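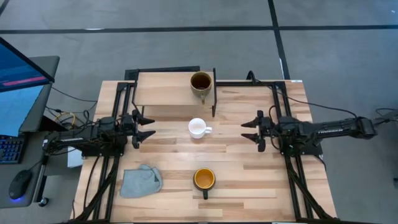 Student robotics > Build logs > Two-arm mug project, need opinions before the demo

gumleaf_33
Hi all, second-year mechatronics here, four of us on a semester project with two arms on a shared table. The task on our sheet is "clear and shelve the mugs", and we get to decide what that means, which is half the trouble. At the moment we've got three mugs in play, one up on the shelf and two down on the timber, plus a cloth for the wiping stage if we ever get that far.

My question is about the handover. We want the left arm to pick a mug up by the handle and pass it across to the right arm, which puts it on the shelf. In March we had a version on the old controller (the Dosilik board, some of you will remember my whingeing) and it dropped more than it passed. Is a mid-air handover worth the grief, or should we put the mug down in the middle and let the other arm pick it up from there?

torquewrench
Put it down! Table handover every time. You've got a perfectly good flat surface, use it. Mid-air looks great in the video but both arms have to agree on where the mug is, and with pointy two-finger jaws on a curved wall you've got bugger all contact area.

Also, is that coffee in the one on the shelf? Brave.

plastis_fan
Disagree with torquewrench. If the marking sheet says anything about bimanual coordination, a table handover is just two single-arm jobs taking turns. Our club did mid-air with printed Plastis fingertips (the soft ones, not the ribbed ones) and once we slowed the closing speed right down it was fine. We logged 1,193 attempts over the term and the last couple of hundred were pretty boring to watch, in a good way.

gumleaf_33
The sheet says "both arms must contribute". That's it. That's the whole line. We've emailed to ask.

And yeah, dark brown liquid in the shelf one, we wanted to see how the planner behaves when tilting isn't allowed. The white one in the middle is empty, so that's the one we've been practising on.

torquewrench
"Contribute" is doing a lot of work there. I'd still argue a table pass is contributing.

kelpie_bot
Can I ask about handles? The white one's handle is out to the right, the other two point toward the front. If your left arm has to grab a handle that's facing the other arm you'll be reaching over the mug to get it. We had the same thing in the Carrier challenge and ended up turning every mug first with a nudge. Ugly, but it got us 11 more points than the year before.

gumleaf_33
Oh that's a good one, we hadn't thought about nudging. We've been letting the left arm go for the rim when the handle's on the wrong side and it's hit and miss. The dark mug with the yellow inside is easier for the camera to pick out looking down, so maybe we try the nudge with that one.

plastis_fan
Rim grasp for the left, handle for the right. Then the mid-air pass sorts itself out, the second gripper has a free handle to aim for.

torquewrench
Only if it's facing the right way, see above!

kelpie_bot
What are you using for the planner? If it's Jirer, check the collision box on the shelf upright. Ours defaulted to something way too skinny and we clipped it twice before we noticed.

gumleaf_33
Jirer, yep. Will check tonight. Torque, I'm going to try yours first and plastis's if there's time, please don't fight. Budget's 2,000 dollars and most of it's gone, so whoever's right, no new fingertips till next semester.

plastis_fan
I can post you a spare pair. PM me your size.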